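Garnmont Shared Workshop
Home Robot Build, Session 6 handout
6/24/26

Bring your arm, your laptop and the printed bracket from last time. If your bracket came out warped, there are spares in the Khan drawer (any color, they all fit).

Where we are

The arms move! Now we get to the fun part, which is making them do a chore. Our chore is laundry: reach into a basket, grab a piece of cloth, carry it over to the washer and let go inside the drum. Cloth is a wonderful first problem. It never lies the same way twice, so you can't cheat by replaying one set of joint angles, and it forgives a clumsy grip in a way a coffee mug won't.

Before you power up

Check the bracket screws. Run your cables down the forearm and tape them, leaving enough slack at the wrist for a full turn. Most of the dead arms I saw in November were a plug that had been tugged halfway out. Then jog the fingers open and bring them up to the near side of the basket, slowly.

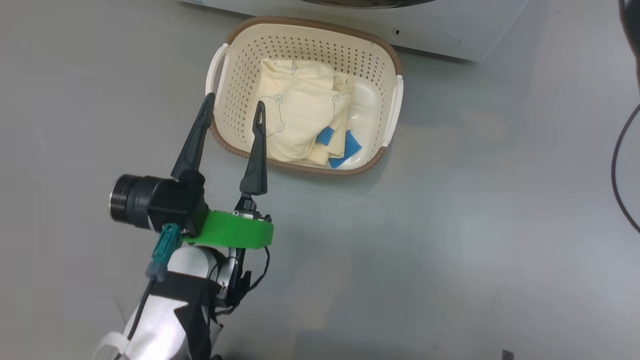
Keep the speed at 2 in the Gramow panel until you trust your limits. I know, it feels like watching paint dry, but a fast arm meeting a plastic rim is a loud way to lose a fingertip, and a new pair takes 76 minutes on the Honard printer.

Picking up cloth

Aim for a fold that stands up from the pile. Flat fabric gives the fingers nothing to close on. Come down from above, close, lift a little, wait, then lift the rest of the way. If two pieces come up together, great, take them both.

The washer side

Door open before the run starts. The arm has no business pulling on a door yet! Set your drop point well inside the drum, past the rubber gasket, or half the cloth will hang out over the edge. Leave the basket beside the machine so the swing stays short.
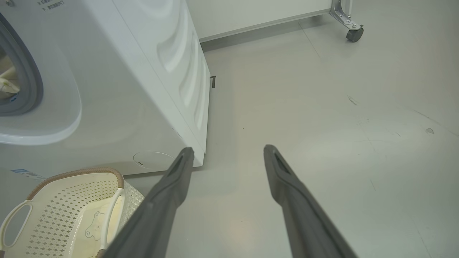 For next time

Save your best run and your worst one. The worst ones are more useful, so please don't delete them. My own log is up to 392 tries and I still open the bad ones first. Write down where the fingers were when the grip slipped, and bring a sock.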